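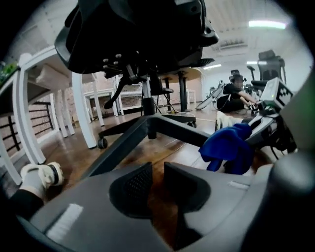

Which part of an office chair gives out first? The gas lift gets the blame, but in my experience it's the casters, and usually because they're full of hair.

I've been meaning to write about chairs since before Christmas. Several of you wrote in after the last newsletter to ask about chairs that sink, chairs that squeak and one chair that will only go left (I sympathise). So January's long item is all about the bits underneath, which hardly ever get a look until something goes wrong.

Start with the wheels. Most office chairs stand on a five-legged star base with a caster at the end of every leg, and each caster is just pushed into its socket on a metal stem. You can pull them out by hand if you're stubborn, or lever them gently with a flat screwdriver wrapped in a bit of rag. Lay the chair on its side first, on an old towel or blanket so you don't scuff the arms. Then have a look at the axle. I did the chairs in the big room at Weletwood last week and I won't describe what came out of them in case you're eating. Hair, thread, carpet fluff, half a cable tie, and something that may once have been a raisin.

Small scissors are good for this, and a crochet hook is even better. Snip across the wound-up hair, hook it out, wipe the wheel with a damp cloth and give it a spin. If it still drags after that, the axle's probably bent or the plastic has worn flat, and you're better off buying a new set. The cheap ones I ordered were Rolari, 18 pounds for five, and they've been fine on hard floors so far. Do check the stem width before you order. I didn't, the first time, and I now own five very nice casters that fit nothing in the building.

Hard floors want soft wheels, by the way, and carpet wants hard ones. Lots of chairs come with the hard sort as standard, and if you've got a brown floor full of little pale scratches in an arc behind the desk, well, there's your answer.

Next, the lift. That's the cylinder in the middle, between the base and the seat. It holds gas under pressure and I'd ask you all very nicely not to drill it, saw it or heat it up. What you can do is replace the whole thing. It's held in by nothing more than a taper and your own weight – years of sitting have wedged it in there – so getting it out means a pipe wrench or a rubber mallet and a fair bit of bad language. The new one just drops in. Sit down on it firmly and you've finished! I was ridiculously pleased with myself.

Before you buy a new one, though, try the lever. A chair that won't go up or down may have nothing wrong with the lift at all. The lever under the seat presses a little button on the top of the cylinder, and if the lever has worked loose or bent it never quite reaches. I've "mended" two chairs by pushing the lever back into its clip, and accepted a biscuit each time as though I'd done something clever.

And then bolts. If you only do one thing after reading this, do the bolts. Turn the chair over and you'll find several holding the tilt mechanism to the seat, and they work themselves loose so slowly that you get used to the wobble. An Allen key usually does it. Nip each one up a little, go round again, and stop when they're snug. Please don't lean on the key with your full weight, the threads in the seat are softer than you'd think and once they've gone you're into filler and longer bolts and a wasted afternoon. Ask me how I know.

Squeaks are harder. Nine times out of ten it's the tilt, and a dab of grease on the pivot sorts it out. I like the stuff in the Pruvton tub, though any white grease will do. Keep the spray oil away from it, as it runs everywhere, picks up dust and ends up on your trousers. If the squeak carries on, sit in the chair and rock while somebody else lies on the floor and listens. You'll both look daft but you'll find it in a minute.

A few of you asked if it's worth the bother when you can pick up a new chair fairly cheaply. I think so, mostly. The desks and chairs we had from Gashi when we moved in came to 2,620 pounds all in, and I'd like to get a good few more years out of them. What I've spent on casters, one lift and a tub of grease wouldn't buy much of a chair. I'd draw the line at a cracked base, mind. If one of the legs has a split in it, however small, stop sitting on it and get a new base or let the chair go.

Foam's another story, and so are armrests that have gone sticky, which seems to happen to every single one I've ever owned. I'll have a go at both next time if I can work out what gets the stickiness off (surgical spirit was no use, washing-up liquid was slightly better, talc was a terrible idea).

In the meantime, if you've got casters with an odd stem size and you're tired of looking at them, write and tell me the measurements. I've got five here that need a home.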